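Drink can

Last revised October 25, 2023

A drink can (or beverage can, or pop can, or just "a can" if you're thirsty) is a sealed metal container that holds a single serving of something to drink. Most of the ones you meet today are aluminum, a fair number are still steel, and nearly all of them open with a tab on the lid. I've been keeping up this entry for the Groreo household encyclopedia for a good while now, and it has grown a lot longer than the one on bottles, which I keep meaning to fix.

Early history

Food went into cans long before drinks did. The trouble with drinks, especially fizzy ones, is pressure. Beer was the first big success, in the United States in the middle of the 1930s, and those early cans were heavy steel things that needed a sharp opener to punch a triangle in the top. Some had a cone-shaped top with a bottle cap on it so that a bottling plant could run them through the machines it already had. I love those! They look like something you'd pour into a lawnmower.

Soda took longer. It's more acidic than beer and it went after the metal, so the linings had to get better first. By the 1960s aluminum was coming in, and so was the ring pull, which you tore right off. People dropped them on beaches and stepped on them. The tab that stays attached to the lid showed up in the 1970s and pretty much took over.

Shape and size

The standard American can holds 12 fluid ounces, or 355 milliliters. In much of Europe it's 330, and elsewhere you'll run into 250, 500 and plenty of sizes in between, including the tall skinny kind that makes everybody think they're getting more (or less, depending on who you ask at my house).

The bottom is pushed inward in a dome, which helps it hold up against the pressure inside, the same way an arch holds up a bridge. The top is narrower than the body. That's the neck, and it's there mostly to save metal, because the lid is the thickest part of the can and a smaller lid costs less. Over the years the neck has crept inward bit by bit. If you set an old can from the 1970s next to a new one you can see it right away, and I did this once at a flea market in Alby for so long that the man asked if I was buying.

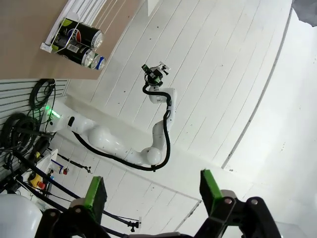

Keeping cans at home comes down to two questions, how cool and how tidy. A cupboard away from the stove is fine for most sodas, and I'd stay away from garages that freeze, since a frozen can swells and may split. Open wire holders are my favorite kind of storage, like the white one up on the light tan wooden shelf or board there with three cans in it, because you can tell what you're low on without moving anything. Solid boxes hide things. I lost a ginger ale in one for two winters, and when I finally found it I drank it, and it was flat but otherwise all right.

How one is made

It starts as a flat sheet. A press cuts out a disk and draws it into a shallow cup, then another machine pushes that cup through a set of rings, stretching the wall up taller and thinner. The ragged top edge gets trimmed off. After that comes washing, printing, a sprayed coating on the inside, and the necking I mentioned. The lid is made separately and goes on only after the can is filled, with its rim and the can's rim folded together into a double seam.

The wall ends up so thin that an empty can crushes in one hand, while a full, sealed one will let you stand on it. That's the gas doing the work. Flat drinks like juice or iced tea don't have that help, so the plant will often add a tiny drop of liquid nitrogen before sealing, and it turns to gas and firms everything up.

Lining

The coating inside is thinner than paper and you'd never know it was there. It keeps the drink off the metal, and the metal out of the drink. Different drinks call for different coatings, and the recipes have changed over the years as makers have moved away from older ones.

Stacking and dispensing

Cans stand up well on a flat surface and stack nicely, since the dome and rim at the bottom usually sit neatly over the lid below. Laid on their sides they roll, and a lot of racks take advantage of that. Slanted lanes let each can roll forward when you take the one in front. Stores like lanes because the old stock goes out first, as long as somebody loads from the back. At home I load from the front like a heathen.

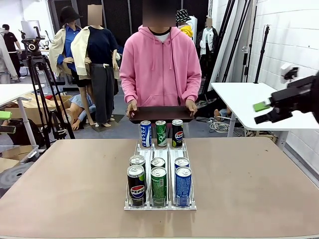

One reader of an earlier version wrote in to say that lanes are overrated. She keeps her sodas in the cardboard twelve-pack with the corner torn off, it cost her nothing, and she thinks I should have put that first. I'm putting it here! The torn carton does work very well until the last two cans, which slide to the back where you have to go in up to the elbow.

Collecting

People collect cans, and yes, I'm one of them. My shelf count is 626 at the moment, which sounds like a lot until you go to a show. Collectors mostly empty them from the bottom, with two small holes, so the lid and tab stay perfect from the front. A full can is a risky thing to keep for decades, as the drink will sooner or later eat a pinhole through the wall and ruin its neighbors.

My own weakness is small regional brands. Skilau lemon is the one I'd rescue from a fire, in the old yellow can with the crooked lettering, and I paid too much for it. Kamolrat made a run of 300 plum soda cans for a fair one March and I have 4 of them, three with dents. Condition matters more than age, usually. Rust around the rim knocks the price down fast on steel, and sun fades reds before anything else.

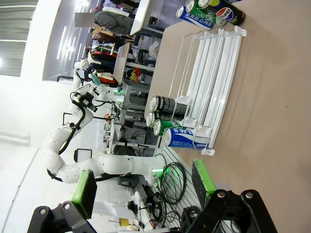
Another collector disagrees with me about emptying. Bottom holes are a mutilation, he wrote, and he'd take a full can with a leak in its future over an empty one any day, because the weight in the hand is half of it. He has over 600 full ones in his basement. I've thought about that basement more than I'd like to.

Recycling

Aluminum melts down and gets made into new cans again and again without losing much along the way, and doing that takes far less energy than starting from ore. Steel recycles well too, and a magnet will pull it out of the mix. If you aren't sure which you've got, try a fridge magnet on the side of the can, not the lid, since some steel cans wear aluminum lids.

Rules on crushing vary. Some places that pay a deposit want the can whole so the machine can read the code on it, so check before you stomp.

See also: Bottle cap; Can opener; Carbonation; Root beer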